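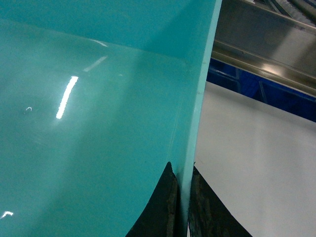

Screen Storytelling 2: The Ensemble Film
Handout 5 - Dialogue, exposition and the shared scene
Muthu Poduval
August 2024

Read this before the seminar. Bring the two scene extracts from the reader and your own copy of the turn sheet from Handout 4. The worked case throughout is Kovura, the superhero team film screened in week three. Those who missed the screening should borrow the disc from the department office; the cut streamed on some services is shorter and lacks the bridge scene discussed in section 4.

1. Terms

Ensemble film: a film in which three or more characters have their own goal, their own obstacle and at least one scene in which their choice changes the plot. A large cast is not enough. A film with one lead and nine helpers is a single-lead film with a large cast.

Line: everything one character says before another character speaks or the scene ends. A line may be one word or a long speech.

Turn: a line, action or event after which at least one person in the scene wants something different, or wants the same thing by different means.

Carrier: the object, place or person that everyone in the plot needs to reach, protect or destroy. Older handbooks use other names for this. In Kovura the carrier is the Gonent, a sealed engine part whose purpose is not stated until late in the second act.

Exposition: information given to the audience that the characters in the scene may or may not already have.

2. The summary problem

Team films have more to explain than most. Each member usually has a past, a skill and a reason to refuse the job, and in a franchise some of this has been covered in earlier films that part of the audience has not seen. The writer must decide how much to repeat.

Three common methods:

(a) The briefing. A senior figure explains the threat to the team. It is quick and easy to follow, but the listeners have little to do. Most briefings run longer on the page than they should.

(b) The recruitment sequence. Each member is visited in turn and the situation is explained again, a little more each time. The audience learns the plot in portions. The cost is running time and a late first meeting.

(c) The quarrel. Two characters who both know the facts disagree about what they mean. Exposition is delivered as accusation. This is the hardest to write and usually the most compact.

Kovura uses (b) for the first act and (c) for the scene aboard the Wernusine, the team's ship. There is a single briefing, and it is interrupted before the commander has finished her second sentence. The missing information is supplied eleven scenes later by a character who was not invited to the meeting.

When you annotate the extract, mark each new fact in the margin with E and the number of the line. Then mark which character benefits from saying it. If no character benefits, write N beside it. A scene with a run of N marks is being spoken to the audience over the heads of the people in it.

3. Distribution of lines

A line count is a crude tool, but it shows things that a reading does not. The shooting script of Kovura in the reader has 1,007 lines of dialogue. The pilot, Kurian, has 195 of these, the largest share. The next largest share belongs to the antagonist, who is absent from the first act. The engineer, whom most viewers remember as a main character, has 66.

Points to note:

Share of lines and share of attention are separate measures. The engineer is present in many scenes in which she does not speak, and the other characters put questions to her that she leaves unanswered. Her silence is written into the action lines and is used as a turn on two occasions.

Kurian's lines are short. Many are replies of four words or fewer. A high count with a low average length is typical of the character who holds group scenes together, as he is the one the others talk through.

The antagonist's lines are long and fall in few scenes. This is the usual pattern for a character who has a position to set out. It carries a risk: the team may appear not to have a position of their own.

Do not use the count as a test of quality. An even spread of lines is no better in itself than an uneven one. What matters is whether the spread fits the plot, and whether each member of the ensemble passes the test in section 1.

4. The bridge scene

Extract A in the reader. The six members of the team are in the same room for the first time. The scene lasts a little under four minutes on screen and occupies 5 pages of script.

The scene is built in three blocks.

Block one. Everyone speaks about the ship. No one mentions the Gonent. The subject of the talk is who sleeps where, and the order in which cabins are claimed sets out the ranking that each person believes to be in force. Two characters claim the same cabin. The matter is dropped and left open.

Block two. The medic asks who opened the hold. This is the first turn. Until this line the characters have been competing for place, and after it they are competing to be believed. Note that the question is put to the room and answered by the wrong person.

Block three. Kurian lies. The audience has seen him open the hold and knows that he is lying. The engineer knows as well, and the script gives her a look and no line. The second turn is hers. She does not expose him, and from here until the middle of the third act he acts as if he owes her something.

The scene contains the line most often quoted from the film, "I counted the doors before I counted you." Taken alone it sounds like a boast. In its place it is an admission: the speaker is explaining why he was the last to notice that a member of the team was hurt. Lines that travel well outside a film often do so by losing the meaning they had inside it. Keep this in mind when you use quotation lists as a source. They are useful for checking wording and poor evidence of what a line does.

5. The quotable line

Some working observations. They apply to genre films generally, but the team film shows them clearly because so many speakers compete for the last word in a scene.

A quotable line tends to come at the end of an exchange. Editors often cut on it. If every exchange ends in this way the rhythm becomes regular and the audience begins to wait for the button.

It tends to be complete without its neighbours. This makes it portable and also makes it removable. Try deleting it. If the next line still answers the one before, the quotable line was ornament. Ornament is permitted, but you should know where yours is.

It tends to be in a voice that any member of the team could use. Cover the names in Extract B and try to assign each line to its speaker. Past groups have placed the medic's and the engineer's lines without difficulty and have confused Kurian with the commander. The confusion is a fault in the script, partly repaired on screen by two very different performances.

Jokes need separate handling. A joke made by a character to another character is dialogue. A joke made past the character to the audience pauses the scene. In Extract B there is one of each, on facing pages, and you should be able to say which is which and give your reasons from the text.

6. Shared action

Dialogue in the final battle is sparse and mainly practical: warnings, positions, names. The writer's task is to keep each member's goal alive while all of them are doing much the same thing.

Kovura handles this by giving each member a separate task with a separate limit. The pilot has to hold a course. The medic has to reach one person. The engineer has to decide whether to break the Gonent, and is the only one who can. The tasks cross at two points, and at both points one member must give up their own task to let another finish. These two crossings are the true climax of the ensemble plot. The defeat of the antagonist follows from them and takes less than a page.

Compare the first draft, in the appendix to the reader. The crossings are absent. Each member wins a small fight in turn - pilot, medic, commander and so on - and the order could be changed without loss. If the order of events can be changed freely, the events are a list. The action in the released version is no larger or more costly on the page, but each part depends on the one before.

7. Seminar preparation

Complete the E and N marking for Extract A. Pencil is preferred, as you will revise it.

Prepare a line count for one team film of your choice other than Kovura. Give total lines, lines per main character and average length in words. State which text you used. A transcript made by viewers is acceptable if you have checked one full scene against the film.

Write one page of dialogue for four characters in a confined place. All four know a fact that the audience does not. The audience must have it by the foot of the page, and no character may state it directly. Use standard script layout. Do not name the fact in the action lines.

8. Assessment note

The written analysis is due in December. It may deal with any ensemble film, including Kovura, but may not reuse the bridge scene. Quotations must be taken from the film or the shooting script and given with a scene number or time. Plot summary should be kept to one paragraph and will not earn marks. Assume a reader who has seen the film once and has forgotten the names.

Line counts go in an appendix and are outside the word limit. Where a count supports a claim in the essay, give the figure in the body as well.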